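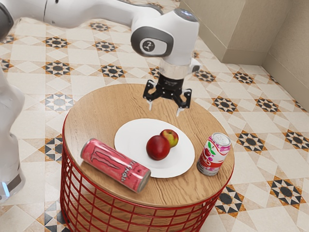
I am trying to pick a side table to go between two armchairs in our den, and I can't work out how big the top should be or how high. The chairs are the Hestano recliners from Sonumard, the older kind with the wide padded arms. There are 17 inches between them when they are both upright. We mostly want it for snacks while we watch a game or read. A plate, two apples and two cans of something is a normal evening for us, and a small round side table like that one can hold it all. My worry is what happens when you add a lamp and the remote, plus my reading glasses. The arms of the chairs are 25 inches off the floor at the front and a little lower at the back.

My husband would like a square table because you get more top for the same width. I would like a round one because I walk between the chairs in the dark to let the dog out and I have already got a bruise on my hip from the corner of the old one. The old table was a square end table, 22 inches tall, and it always felt too low. We had to lean over the arm to put a glass down.

Things I would like to know:

How wide can the top be if the gap is 17 inches? The recliners do not swing out to the side but the arms move a bit when you push back.

Should it be level with the arm, lower or higher?

Is one center post all right or will it tip? The carpet is thick in there, with a pad underneath.

I have $126 left on a Sonumard store credit, so it would be nice to stay under that. We are in Odoi and the nearest store is a drive, so I would rather not have to return one.

Posted by denchair_m, September 17, 2023
573 views

oldfinish201

I refinish and resell small furniture, so I see a lot of these tables. Taking your points in order.

Width. Leave at least an inch and a half on each side of the top, so for a 17 inch gap look at tops of 14 inches or less. Before you buy anything, put both chairs all the way back and measure the gap again at the height of the arms. On a lot of recliners the whole seat shifts toward the back wall, and the widest part of the arm can end up right beside the table. If the chairs are not quite parallel the gap will be narrower at one end too. Use the smallest number you get.

Height. Level with the arm or up to an inch lower. Yours are 25 at the front, so 24 to 25 is right. Higher than the arm and you will hit the edge with your elbow every time you sit down. Three inches low is why the old one bothered you. Remember the feet will sink into thick carpet. Mine lose a good quarter inch in a room with a heavy pad.

Round or square. Your husband is right about the area. A 14 inch square has 196 square inches and a 14 inch circle has about 154. But with a walkway between the chairs I would still go round. You lose the corners, and the corners are where people set things that then get knocked off.

Post or legs. A center post is fine if the base is nearly as wide as the top and has some weight to it. Lift it in the store. If you can pick it up with two fingers, it is going to move on carpet. Three legs will sit steady on an uneven floor, but a three-legged table can tip if you press on the edge between two of the legs. Four legs with a low shelf is the steadiest, and the shelf gives you somewhere to put the remote.

I would take the lamp off the table. A floor lamp behind the chairs frees up the whole top, and the cord is out of your way when you walk through. A lamp base is often 5 or 6 inches across, and on a 14 inch top that takes the middle out of it.

One more thing. If you buy wood, put a coat of paste wax on it or use coasters. Cold cans leave rings on a lot of the cheaper finishes. Pruron makes a wipe that takes out the light ones, but it will not do anything for a dark ring.

tallmug

we have a round one with a lip around the edge and I would not be without it. nothing rolls off. fruit used to roll off the old one all the time and go under the couch. only trouble is crumbs get in the lip and you need a damp rag. got it for $40 at a yard sale so I can't tell you the brand

bench_and_basin

Agree with most of the long answer, but I would not rule out a C-shaped table. The base slides under the chair and the top comes over the arm. The catch is that many recliners have the mechanism too close to the floor for the base to fit, so check how much space there is under yours with the footrest up. Mine has two inches and that was enough. They also have to be higher than the arm, so ignore the height advice above if you go that way.

Another thing you can do is cut a circle out of a cardboard box, 14 inches across, tape it on top of a tall wastebasket and leave it between the chairs for a couple of days. Walk past it in the dark. We did that last November and ended up going down to 12 inches. We keep the drinks on it and hold the plates in our laps.

denchair_m

Measured again with both chairs back and it is 15 and a half, so I am glad I asked. Going to try the cardboard. He has agreed to round if there is a shelf.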